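双臂插孔任务:头部相机标定没问题,为什么规划出来的预抓取位姿总是偏

版块:运动规划与感知
标签:手眼标定 灵巧手 抓取规划 时间同步

楼主 skostevow_dev
发表于 14:20

平台是双臂加两只拟人灵巧手,头部单目彩色相机,台面上一块白板,板上放蓝色的销、圆柱和几块带孔的白色治具板。软件栈是我们自己拼的:感知节点输出零件6D位姿,规划用 Ostlow 的采样规划器,底层阻抗控制。

现象如下。静止时重投影误差很小,标定板换几个位置都正常。可一旦右手下探去取竖直的小蓝销,规划器给出的预抓取位姿沿手掌法向有固定偏置,拇指和食指的中点落在销的外侧。左手同样的流程,偏置方向相反,量级小一些。

已经排查过:
1. 相机内参重标,无变化。
2. 手眼矩阵用两种方法求解,结果一致。
3. 关节零位重新对过,无变化。
4. 位姿估计单独离线跑,遮挡少的时候结果可信。

相机视角下右手接近时的状态:

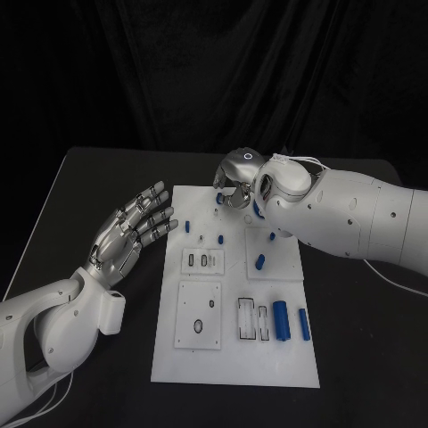

回复 #1 georgiou_ctrl
发表于 14:41

先看遮挡。右手手指弯下来正好压在小蓝销上方,手后面还有一个蓝色零件基本看不全。你说离线跑遮挡少的时候可信,那在线跑的恰好是遮挡多的时候。位姿估计节点在这种情况下输出什么?是保持上一次结果,还是继续更新?

继续更新的话,分割掩膜会被手指切掉一块,拟合出来的圆柱轴线必然往没被挡的一侧跑。这就是你说的"固定偏置",方向跟着手走,所以左右相反。

回复 #2 楼主 skostevow_dev
发表于 14:52

一直在更新,没有做冻结。不过偏置在手还没进入零件上方时就已经存在了,预抓取点设在销上方60毫米,规划是在手离开零位之前算的,那时候没有遮挡。所以我不认为遮挡是主因。

回复 #3 Ognjen Gashi
发表于 15:10

同意楼主,遮挡解释不了规划时刻的误差。我更怀疑TCP定义。拟人手的捏取点不是固定点,它随拇指对掌角度和食指弯曲程度变化。很多人在URDF里挂一个固定的 grasp_frame 到手掌上,按张开姿态量的,结果闭合轨迹一改,捏取点就移走了,而且正好沿手掌法向移。

左右手偏置方向相反也符合:镜像安装,同一个局部偏移在基座系里符号相反。量级不同可能是两只手的耦合系数有差别。

建议:把 grasp_frame 改成由正运动学实时算出的拇指尖与食指尖中点,预抓取和闭合阶段各算一次,用闭合终态的值去反推手腕目标位姿。

回复 #4 radley_fan
发表于 15:23

不同意上面。先查时间戳。相机驱动默认打的是收到时间,不是曝光时间,关节状态走另一条总线。头部如果也在动,两者差几十毫秒,TF查出来的外参就是错的。我们遇到过一模一样的症状,查了两周手部运动学,最后是驱动里一行参数。

回复 #5 georgiou_ctrl
发表于 15:31

时间戳误差应该和速度相关。楼主说静止时规划也偏,头不动的情况下延迟再大也不影响TF。除非他所谓的"静止"里头部在做补偿运动。

回复 #6 radley_fan
发表于 15:34

所以让他确认,没说一定是。

回复 #7 楼主 skostevow_dev
发表于 16:05

确认了,头部锁死,颈部关节指令恒定,编码器读数无变化。时间戳这条可以排除,不过驱动里确实用的是收到时间,记下来以后改。

按 Gashi 的办法改了 grasp_frame,代码大意:

thumb = fk(q, "thumb_tip")
index = fk(q, "index_tip")
p = 0.5 * (thumb + index)
x = normalize(index - thumb)
z = 手掌接近方向在 x 的正交补上的投影,归一化
y = cross(z, x)

q 取闭合终态的关节角。同一个场景重复规划91次,法向偏置消失,剩下的是沿 x 的散布,看起来是感知噪声。

另一个视角姿态,右手保持捏取预备形,拇指和食指相对但留有间隙;左手指尖在白板左上角附近:

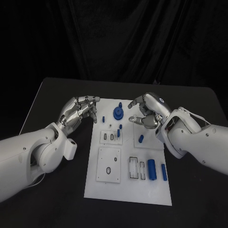
遗留问题

1. 齿轮状零件的绕轴角不稳定,齿的对称性导致估计值在相邻齿之间跳。
2. 细杆立在带槽的半透明小治具板旁边,治具板边缘经常被并到杆的掩膜里。
3. 躺在方形板上的短圆柱,轴向正反会翻转。

回复 #8 Ognjen Gashi
发表于 16:22

第1条和第3条是同一类问题,在位姿跟踪里加对称群,每次更新取离上一次最近的等价姿态。圆柱如果两端一样,正反翻转本来就不算错误,规划器把两种抓取都当候选即可。齿轮要看后面做什么,只是放到轴上就别管绕轴角,需要啮合再在接触阶段用力反馈小角度搜索。

回复 #9 georgiou_ctrl
发表于 16:30

第2条:半透明材质别指望单目分割干净。治具板位置如果固定,直接用板的先验位姿渲染一张掩膜减掉。

另外我还是坚持遮挡那条要处理。现在规划时刻没问题,执行段你用在线位姿做闭环修正的话,手一盖上去还是会漂。

回复 #10 楼主 skostevow_dev
发表于 16:47

有道理。准备加个可见度阈值:用当前关节角把手的网格渲染进相机,算零件投影的被遮比例,超过阈值就冻结位姿,只靠本体运动学走完最后一段。渲染一次要10毫秒,可以接受。

回复 #11 radley_fan
发表于 16:58

阈值要加滞回,不然手在边界附近时会反复冻结解冻,目标位姿来回跳,阻抗控制下能看到手腕抖。另外规划器的采样上限你设多少?双臂同时在板子上方,两只手离得近,默认值经常不够。

回复 #12 楼主 skostevow_dev
发表于 17:09

4,000。目前单臂顺序规划,另一只手当静态障碍物,够用。双臂联合规划还没试。滞回会加上,冻结部分写完之后把日志贴上来。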